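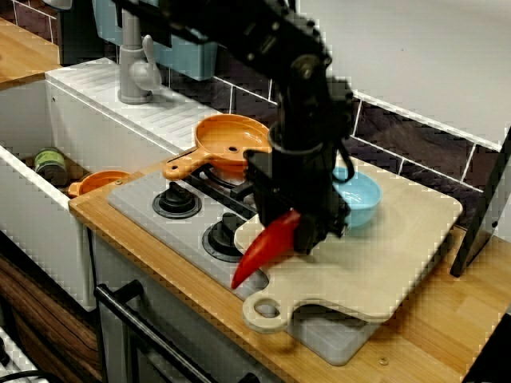 Red chili pepper over the cutting board, toy kitchen.

About Avbridge

Hi, I'm Vittoria Ferraro, and I started Avbridge at a kitchen table with two secondhand routers and a very patient landlord. We're a small networking shop and training school. We help people get the low-power gadgets in their homes and buildings talking to each other, and we teach installers how to keep it that way after we've gone home.

If you've ever bought a door sensor, watched it work beautifully for a week and then found it listed as "unreachable" at seven in the morning, you already know most of what we do all day.

How it started

I used to work on office networks. Big switches, color-coded cables, everything in a rack with a label on it. Then a friend who ran a guesthouse called Pagano asked if I could look at her heating valves, and I said sure, how hard can it be? (Famous last words!) She had wireless valves on every radiator, three different hubs in three different closets, and walls as thick as my arm. Half the valves were shouting at a hub two floors away and ignoring the one on the other side of the door.

I spent most of an August crawling along baseboards with a laptop. What fixed it in the end was pretty dull. We moved two hubs, retired the third, put a few plug-in repeaters in the hallways where there was mains power, and switched the Wi-Fi to a channel that wasn't sitting right on top of the mesh. My friend told her sister, her sister managed an apartment building, and I quit my job a few months later.

What we do now

There are two sides to us. The first is the field work. We survey a building, plan where the border routers go (you want more than one, please, I beg you), check how the addresses are handed out, and then install or hand over to your own people. The largest single site we've looked after is Fudholm, a converted mill with 200 apartments and one extremely stubborn elevator shaft in the middle of it. That shaft taught me more about radio than any book did.

The second is the school. We run short hands-on classes for electricians, building managers and the kind of hobbyist who has already annoyed everyone at home. You get a box of parts on your first morning and by lunch you've built a small mesh, joined devices to it and then unplugged things to see what happens. I love that bit. There's always a gasp when somebody pulls the plug on the leader and another router just picks up the job.

We keep classes to 7 people. I tried bigger groups once and spent the whole afternoon running between benches, so we went back. It also means we can wander off topic a little. One group wanted to spend an hour on why their multicast traffic was eating batteries, and we did, and it was the best hour of the week.

What you'll learn if you come

The intro class takes you through the roles a device can play, which ones can sleep and which ones have to stay awake, and why that matters so much for where you put them. We go over IPv6 addresses slowly, with pencils. People are scared of IPv6 because it looks like somebody sat on the keyboard, but once you can spot a link-local address and tell it apart from the ones the mesh uses internally, the rest starts to fall into place.

The second class is all troubleshooting. We hand you a network that one of us has broken on purpose and you find out how. Bring snacks. The faults come from real callouts: a duplicate border router nobody remembered installing, a firewall rule dropping exactly the wrong packets, a credentials mix-up that split one mesh into two that couldn't see each other. We change them often, so asking last month's class for the answers won't get you far!

The Arkbridge tool

A lot of people find us through Arkbridge, our little logging program, so I should mention it. It sits on a small computer near your border router and writes down who joined, who dropped off, and which parent each sleepy device was using at the time. That's all it does. It doesn't send anything back to us, and it'll follow up to 700 devices before it gets sluggish. I wrote the first version for my own callouts and it was ugly as sin. The current one is much nicer, mainly thanks to former students who sent in fixes (and a few stern emails about my variable names).

It's free for home use. If you run it in a commercial building we ask for a yearly license, and the money goes toward the test bench.

How we like to work

I'd sooner tell you that you don't need us. If your whole setup is six bulbs and a thermostat, read the guides on this site first, move your hub out of the metal cabinet, and see how you get on. Plenty of people write back to say that was all it took.

When we do come out, you get a plain written report with a floor plan, the address plan and a list of what we changed. We leave you the credentials too, on paper, in an envelope. Please don't put that envelope in the recycling. It's happened twice, and recommissioning a whole building by hand is a long day for everyone.

We don't sell hardware and we don't take a cut from anyone who does. If I tell you to buy a different repeater, it's because I've cursed at the one you have.

Where to find us

The workshop is up the stairs behind the bakery, and the door sticks, so give it a good shove. We're usually in from nine in the morning, though if there's an early callout you may find the lights off until ten. Parking is free after the first corner.

For class dates, use the sign-up page, which I update myself and fairly often. For survey requests, send me a rough floor plan (a phone photo of a sketch is fine), the number of floors, what the walls are made of if you know, and what's going wrong. The more boring detail the better. "The hallway sensor drops out whenever the dishwasher runs" is a lovely email to get.

For Arkbridge questions, attach your log file and tell us which version you're on. I read those in the evening with a cup of tea, and you'll normally hear from me by the next day.

Vittoria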